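Notebook > Cellar bench > Tap wine

Search the notebook Go

Tap wine bench: short pours and the stale first glass

13 March 2022

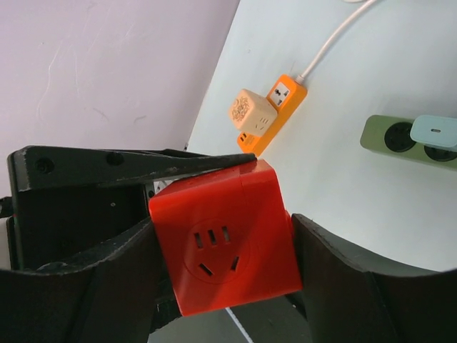

Picking up the Drellton tap wall again. The complaint from the bar is the same one we had in November: the first glass of the day off the white line tastes flat and a bit like wet cardboard, and later in the service the pours come up short unless whoever is behind the bar holds the handle open longer. Last time we changed the line, cleaned the faucet and called it finished. It was fine for a while and then it came back.

I set up the bench rig to match the wall as closely as I could. Same length of line, same rise from keg to faucet, same make of coupler (Lodhi, the older style with the flat handle). The keg is Cultedar white, because that is the one they complain about. I also have a Griser red on the second line for comparison. Nobody has said anything bad about the Griser, but it gets poured a lot more, and I wanted to know whether it is a better line or just a busier one.

Gas is nitrogen on both. The tag on the Drellton bottle says straight nitrogen and the bench bottle is the same grade from the same supplier. I checked the tags before connecting anything. In November there was an argument over whether they had a beer gas bottle hooked up by mistake, and no one had written down what was on the bottle, so we never settled it. Please copy the tag into the book whenever a bottle is changed, even if it looks like the same thing going on again.

Short pours first

Started with the regulator at the setting the bar uses. Pour into the measuring cylinder, handle fully open, count on the stopwatch, close. Repeated until I was bored. The early pours were all close to each other. Then I let the keg stand with the gas on, came back after lunch and did another set, and those were close too. So the regulator holds while it is sitting there.

Next I did what happens on a busy night, with both lines open together. The white dropped off straight away. The red dropped a little. With the red closed again the white came back, but slowly, and it was a few pours before it was right. That looks to me like the gas side can't keep up when both are running, and the white is at the far end of the manifold so it loses out first.

Took the manifold apart. The check valve on the white outlet was stiff. It moved when I pushed it with the pick, and it closed again, but it was slow and there was some sticky stuff on the seat. I think it is dried wine. For wine to get there it has to go back up the gas line, which it will do if the keg is uncoupled with the gas off and the bottle side has been bled down. I would not be surprised if that is how it gets done at closing. Soaked the valve, rinsed it, dried it with air and put it back. With both lines open the white now drops about as much as the red.

I then swapped the valves end for end to be sure. The cleaned one behaves the same in either place. Good enough for me.

What I have not done is check the valve on the actual wall at Drellton. The bench one came out of the spare manifold, which was on the wall until November, so it has the same history, but the one there now is a different part. Needs a visit.

The stale first glass

Harder to pin down. What sits in the line overnight is more than people expect. I filled the bench line, closed off the keg and pushed the contents out into the cylinder: just under 300 ml. At Drellton the pour is smaller than that, so the first customer gets a glass that has spent the whole night in the tubing, and so does the next one, at least in part.

Left the white line full overnight and tasted in the morning against a fresh glass drawn straight from the keg. The line glass was dull. No vinegar, no sulfur, just less fruit and that cardboard edge the bar described. Had one other person taste them with the glasses turned around and they picked the same one. Did the same with the Griser. I could tell there was a difference when I went back and forth, but I would not have sent it back.

Then I tried to split up the cause. Possible places:

- the line itself (old vinyl lets oxygen through, and it holds on to flavor)
- the faucet, where there is always a bit of air at the tip
- the coupler seal
- the last bit of line, which runs outside the cooled box and warms up overnight

Drew the overnight contents off in small cups, in order, so the first cup is what was nearest the faucet and the last is nearest the keg. The first cup was bad, clearly worse than the rest. The middle cups were all dull in the same way. The last cup was nearly fine.

The first cup I put down to the faucet. When I pulled it there was a film inside the spout and the bore smelled. This is the faucet that was cleaned last week as part of the ordinary wash, so the ordinary wash is not reaching it. Taking it off and brushing it does the job. Running cleaner through it with the handle open does not.

The middle cups I put down to the line. It was marked as barrier tubing on the order, but the printing on what is fitted doesn't match what we order now. I have put a length of the new barrier tubing on the white side and will leave it filled for the same time. If the middle cups come out better, that is the answer and the wall should be relined.

The warm section is real too. I taped the probe to the tubing where it leaves the box and it had come right up to room temperature by morning. The shank at Drellton is longer than mine so it will be worse. Insulating sleeve is cheap and we have a roll on the shelf.

Cleaning routine as I would like it done

Wrote this out plainly for the bar staff sheet. Two of them are new and came from table service, and they have not worked a draft system before. It should be possible to do it from the sheet without one of us standing there.

1. Close the keg valve, leave the gas on.
2. Uncouple the keg. Do not bleed the gas side first.
3. Rinse the line with cool water until it runs clear.
4. Fill with cleaner, mixed as on the jug, and leave it for the time on the jug.
5. Take the faucet off and brush it while the cleaner is standing.
6. Refit, rinse again, check the rinse with a strip.
7. Recouple and pour off until it is wine all the way, then taste.

Step two is the one I want explained to people in person. If it gets skipped we will have the check valve trouble again.

For the overnight problem there is a simpler option, which is to pour off the line at opening and not sell it. That costs them a glass or more per line per day and the manager will not like it. The kitchen could use the red for the braise. I don't have a use for the white. My own view is that they should do it for now and stop when the line is replaced.

Small things

The Lodhi coupler on the bench has a nick in the probe seal. It isn't leaking under soap but I don't trust it. We have 5 seals left in the drawer and 6 couplers in use, so order more before starting on a full change.

The second regulator gauge sticks just above zero after the bottle is shut. Tap it before reading. I have put tape on it.

Cultedar kegs come with a different dust cap now, a harder plastic. It takes a flat blade to get it off. Don't use the good screwdriver. Someone has chewed the tip on it already.

Pour results are on the loose sheets clipped inside the back cover, 37 pours in all, and I will copy them in properly when the new tubing has had its overnight. The times on the first sheet are from the old stopwatch, which runs fine but resets if you press both buttons, so one row is blank.

Ran out of cylinder brushes. Used the bottle brush, which is too wide and scratches.

To do

- overnight on the new barrier tubing, taste in order again
- visit Drellton with the cleaned valve and swap it in
- read the printing on the tubing at the wall and write it here
- sleeve for the warm section, both lines
- order coupler seals
- print the cleaning sheet, large type, and laminate it
- ask the bar which line they open first in the morning

Left the white line filled at closing with the gas on. Please don't pour from it.

Recent entries
Griser red: keg against bottle, first tasting
Lodhi couplers, seal sizes and where they fit
Glass washer rinse temperature, back bar
Cultedar white: fruit loss after tapping
Drellton tap wall, November line change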